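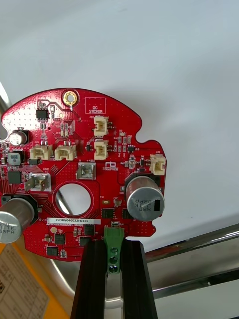
Putting Wires Into a Screw Terminal

Workshop > Basics > Wiring

Screw terminals are the easiest way to get a wire onto a board without solder. Most bad joints come from poor stripping, so spend your time there. These steps are for low-voltage hobby wiring only.

1. Turn off the power and unplug the supply. Leave it unplugged until the last step.

2. Read the markings next to the terminal, or find the wiring sheet, and write down which wire goes where. Don't trust wire color on older kits.

3. Strip about 1/4 inch of insulation. Look at the copper. If strands are nicked or missing, cut the end off and start again.

4. Twist stranded wire lightly with your fingers, or crimp on a ferrule. Don't tin the end with solder. Solder slowly flattens under the screw and the joint works loose.

5. Back the screw out until the clamp is fully open. Use a driver that fills the slot -- a tip that is too narrow will chew it up.

6. Push the wire in until the insulation just meets the housing. Check that the clamp is gripping copper and that no stray strands are sticking out.

7. Tighten until snug. Small blocks crack if you lean on them. Hold the block with your other hand so the pins don't take the strain.

8. Tug each wire gently. If one moves, redo it from step 3. Then check for shorts with a meter before you plug the supply back in.

I go back and snug the screws on my greenhouse fan every January. The two ground wires always seem to need it.

Comments (2)

Lleucu Bowen
What about two wires in one hole? My Cadwaladr pump kit shows it that way.

bench_172
Fine if they're the same size and the block is rated for it. I use a twin ferrule. Otherwise join them outside with a short lead.

Related
- Choosing a Ferrule Crimper
- Reading a Wiring Diagram
- Fixing the Nudgate Lamp Timer
- Wire Gauge for Short Runs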